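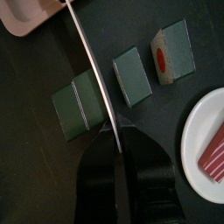
Kitchen robots coming to Hanodham prep line, staff told no layoffs

23 November 2021

HANODHAM - Two-armed robots will take over part of the chopping and plating at caterer Borik, the company told its 65 kitchen staff this week. First station goes in after the holidays. No layoffs planned, management says. Fewer hours at the knife, more at the packing end.

Practice is going on now in a side room off the loading dock. Toy food so far. On the table when we visited: a green play vegetable in pieces, a knife in the gripper, a plate, a small cabinet with a red front.

"Real cucumbers come later," said Engelbert Plattner, operations manager. "Right now I want it putting the knife where we tell it to."

Borik sends out up to 1,000 meals a day to schools and offices. Prep starts before dawn and the company has had trouble filling the early shift. Plattner said three jobs there have been open since summer.

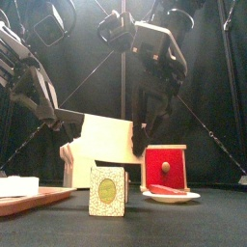

Hala Saber
Business reporter

The equipment is being set up by Kuratine, a small integrator across the river. Contract runs 18 months. Neither side would give a price.

What changes on the floor: cutters now working a full shift at the board will rotate, two hours on, then over to checking trays or minding a station. Someone has to load the produce, clear the plates and hit stop when a piece goes where it shouldnt. Borik is calling that job "station lead." Pays a little more. How much more is still being talked over.

Rosario Marino has been cutting at Borik for nine years and has the wrist brace to show for it. She has put her name down.

"If it does onions I'll be happy," she said. "But I asked who gets blamed when the trays are late and I didn't get an answer yet."

Magdy Helmy, who speaks for the kitchen workers, wants the no-layoff promise in writing and the training done on paid time. He also wants the break schedule left alone. A machine doesnt need lunch, he said, and people worry the line will be timed to the machine.

Plattner said training will be paid. On the written promise he said lawyers are looking at it.

Target for the first station is 500 portions of cut vegetables a shift, well under what the crew does by hand. A second would go in only if the first one keeps up. Ouazzani, the other big caterer in town, said it has no similar plans.

Staff meeting on the new rotation is set for the end of November, in the canteen, after early shift.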